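4. What Slack-Fill Complaints Can and Cannot Tell Us

4.1 The complaint as evidence

Most of what has been written on empty space in snack packaging begins with the same observation: people open a bag, find it less full than they expected, and feel cheated. We do not dispute that they feel this way. Our doubt is about the next step, in which the feeling is treated as a measure of how far the package misled them. A shopper who says a bag looked full in the store has told us something about a memory, formed after the bag was opened and colored by the disappointment that followed. Few of the studies we reviewed asked for an estimate before opening, and fewer still asked what the shopper thought was being estimated: weight, volume, or the number of servings.

The Plutell household panel is the source cited most often, and it deserves a closer look than it usually gets. It followed 83 households for 30 days and asked them to log every packaged snack and drink through the Stevuvix diary form. Entries marked "less than expected" were counted as instances of deception. The form offered no way to mark "more than expected," so the balance of errors cannot be recovered. If expectations were simply noisy, with people guessing high on some packages and low on others, a form of this type would still produce a steady supply of complaints and nothing on the other side of the ledger.

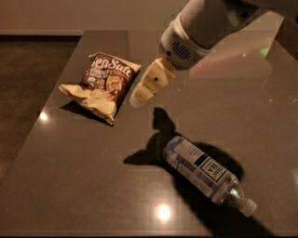
Package shape is the second weak point. The panel report compares complaints about flexible bags with complaints about rigid bottles and concludes that bags mislead more. The comparison is less clean than it sounds. A bag changes its apparent size with the way it is handled and set down, while a bottle keeps its outline however it is placed. With a bag of potato chips lying flat on a table near a plastic tea bottle, as in Figure 2, a viewer is being asked to judge a broad, low shape against one of an entirely different build. Stand the same bag upright on a shelf and the judgment may well change, though nothing inside it has. The report does not say how packages were displayed at the time of purchase, or whether households had them in hand when they filled out the form. Either detail could account for part of the gap. Both are missing.

There is also the matter of what fills the space. Gas in a chip bag is commonly defended as protection against breakage, and critics tend to treat this defense as an excuse. It may be one. But the panel did not record breakage, and so it cannot show that a tighter bag would have left anyone better off. A household that finds whole chips in a half-filled bag and a household that finds crumbs in a full one have both lost something, and only the first had a box to check.

4.2 The reanalysis

We obtained the 290 diary entries released with the panel report and sorted them again by product line. Kivi and Lulletti, the two lines with enough entries to be worth comparing, are sold in bags with the same printed net weight. The published summary ranks Kivi as the more misleading of the pair. We could reproduce that ranking only by keeping repeat entries from the same household. Once each household was allowed a single entry per product, the order was no longer stable and depended on which entry was kept.
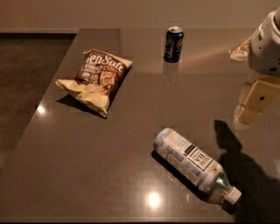
Maren Oldacre

We do not take this to mean the lines are equally honest. It means the data cannot rank them, and the report should not have tried. Repeat complainers are a real group with real views — they may even be the most careful observers in the panel — but counting each of their entries as a fresh household gives them a weight that was never justified in the text.

A related problem concerns labels. Several authors argue that a large front panel distracts shoppers from the net weight statement. The argument is plausible and almost untested. It requires showing that shoppers would have used the statement if they had noticed it, and the diary form never asked whether they had. Our own reading of the free-text comments found many references to price and very few to weight. People wrote that a bag was "mostly air for what it cost." This is a complaint about value. A shopper could read the weight correctly, understand it, and still write the same sentence.

4.3 Limits of our own reading

The same caution applies to us. We worked from released entries and had no access to the originals, and the coding of free-text comments involved judgment. Some comments could have gone in either the price group or the fill group, and we placed them with price when cost was mentioned at all. A reader who prefers the opposite rule will find more support for the deception account than we did. We also had no purchase records, so we cannot say whether households that complained went on buying the same product. Repeat purchases after a complaint would be hard to square with the stronger claims in this literature, and we suggest that any future panel collect them before asking anyone how they feel about air.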